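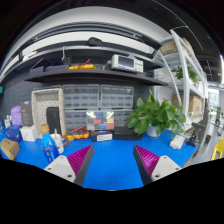 4. Comparing two sets of finger pads on the hand-held gripper

4.1 What this section covers

In this section you try two sets of finger pads on the Mudance hand-held gripper and decide which one to keep for your recordings. The ribbed pads are delivered already mounted. The smooth pads are in the small bag with the spare screws. If you have also bought the soft pads from Akbulut, you can test them in the same way, but please read the note in 4.6 first.

The comparison takes one afternoon. You do not need the robot arm for it. It is better to finish this section before you go to section 5, where the same pads are moved to the arm, as the camera must be checked again after each change of pads.

4.2 Before you start

You need:
The gripper with the camera mounted and the cable connected
The second set of pads
The hex key from the box
A computer with Lurar installed and the camera visible in the device list
Objects for the test (see 4.4)
A notebook or an empty table file

Caution: Unplug the gripper cable before you loosen any screw. The position sensor in the handle can lose its zero point if the fingers are pulled apart by force while the power is on.

Caution: Do not use oil, hand cream or cleaning spray near the pads. A very thin film is enough to make the results of one pad useless, and you will not see it with your eyes.

4.3 Changing the pads

1. Put the gripper on a mat with the camera side up. Open the fingers fully.
2. Loosen the screws of the left finger base, but do not take them out completely.
3. Pull the pad forward, together with its wedge. It should come without much force. If it does not come, loosen the screws by another half turn.
4. Slide the new pad in until you feel it stop. The ridges of a ribbed pad must point in the same way on both sides, as in a mirror.
5. Tighten the screws by hand, then a quarter turn more. Do not tighten stronger. The base is plastic.
6. Repeat steps 2 to 5 for the right finger.
7. Close the fingers slowly and look from the front. The two pads must meet along their full height. If they meet only at the top or only at the bottom, one of the wedges is not pushed in completely.
8. Connect the cable, start Lurar and choose Set Zero with the fingers closed.

Note: Mark the pads on the back with a pen, L and R, before you take them off the first time. They look the same, but after some use they wear differently and should go back to the same side.

4.4 Choosing the objects

Take things that are already on your bench. We prefer this to a bought set of test objects, because the fingers will meet the same kinds of shapes later in the real work. A good choice contains at least one of each:

A bottle that is narrow at the neck and wider in the body
A mug or a cup, used standing and also lying on its side
A small box with flat sides
Something thin and flat that lies directly on the mat
A bundle of cable or a test lead

Choose 5 objects and keep them for all pads. If you change one object in the middle, you must do the whole series again. Leave also the other things on the bench where they are. A cleared bench gives nice videos, but then you learn little about how the fingers come between two objects which stand close together.

Caution: Use only bottles with the cap screwed on well. Do not test with glass above the edge of the bench.
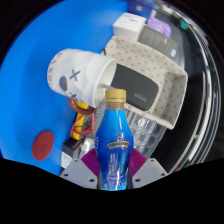 Standham Bench Guides
Text and pictures: Standham documentation group
Revised June 2026

4.5 Running the comparison

A bottle is a useful first object, as you can practice the approach with it before you write down any result. Bring the fingers from the front, with one pad on each side, and keep the handle level. Close until both pads touch, then press the trigger a little more. The pads should press from both sides at the same height.

1. In Lurar, open a new session and type the name of the pad set in the field Tool. Use the same spelling each time, the program makes no correction.
2. Start the recording. Wait until the counter of frames is running.
3. Grip the object, lift it by the width of a hand, hold it for 3 seconds, and put it down on the same place.
4. Press the button on the handle if the object slipped or turned. Press nothing if it stayed still.
5. Repeat steps 3 and 4 until the series is complete, then stop the recording.
6. Continue with the next object in the same session.
7. When all objects are done, change the pads as in 4.3 and start a new session.

For a first impression, a series of ten lifts for each object is sufficient. For a result which you want to show to other people, we recommend to make 300 lifts with each pad set, divided equally between the objects, and to let a second person do half of them. The hand of the operator has more influence than we expected when we wrote the first version of this guide in May.

Note: Change the order of the objects between the pad sets. If the bottle always comes first, it always gets the clean pads.

Note: If the picture shows the fingers but the objects behind them are too dark, raise the exposure by one step and not more. With a long exposure the ridges of the pads become unclear during movement, and the check in section 6 may then report a wrong opening width.

4.6 Reading the results

Open the session list and choose Compare. Lurar shows the slips for each object side by side. Look first at the single objects and only after that at the total. It can happen that one pad set is better in total and still fails at the one shape you need most – in that case take the other one.

Look also at the column Opening. It shows how far the fingers were open at the moment of grip. If the values for the same object are very different between two sets, the zero point was probably not set after the change. Repeat step 8 of 4.3 and record this object again.

Soft pads become harder after long use. For the Akbulut pads we plan a change after about 1,000 lifts, or earlier when the surface looks shiny. The smooth and the ribbed pads can stay until you see damage at the front edge.

4.7 If something does not work

The fingers do not close completely: a wedge is not fully in, see step 7 of 4.3.
Lurar shows no opening value: disconnect the cable, wait a moment, connect again and set zero.
The object turns in the fingers at each lift: you are gripping too far above or below its middle. Try a different height before you blame the pad.
The button press is missing in the session: the recording was already stopped. Presses made after the stop are not saved.

Continue with section 5, Mounting the pads on the arm.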